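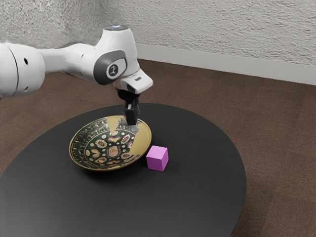

Round black table with the shallow bowl on it.

Black tabletop shows every wipe mark

Chelsea Tindall
Posted 3/28/22, 109 views

I have a round table with a black painted top, satin finish, bought secondhand. After cleaning with a damp cotton cloth and dish soap it dries with gray arcs that follow the path of the cloth. They are visible only at a low angle to the window. Vinegar and water made no difference. Tap water here is hard. Is this residue, or has the paint been scratched? I would like to know before I put any wax on it.

Howard Marsden
2,819 posts

Test for residue first. Wipe one hand-sized area with distilled water and a clean microfiber cloth, turn the cloth, and dry it at once. Repeat twice. If the arcs in that area fade, you have soap film and minerals. Do the rest of the top the same way and use no soap for routine cleaning.

If they stay exactly where they were, the finish is scratched or burnished. Satin paint turns shinier where it is rubbed, and vinegar will not change that. A gray abrasive pad used in straight strokes evens out the sheen, but it also removes paint, so try it near the rim. Do not wax until you know which one it is. Wax over film locks the film in.

Callum Crabtree

Had the same on a black desk. I put Pendix on it and it looked fine for a week, then worse. Just use a tablecloth.

Oanh Phí

Agree with Howard on the distilled water. Check the cloth too. Fabric softener leaves a film on anything you wipe, so wash the cloths separately without it.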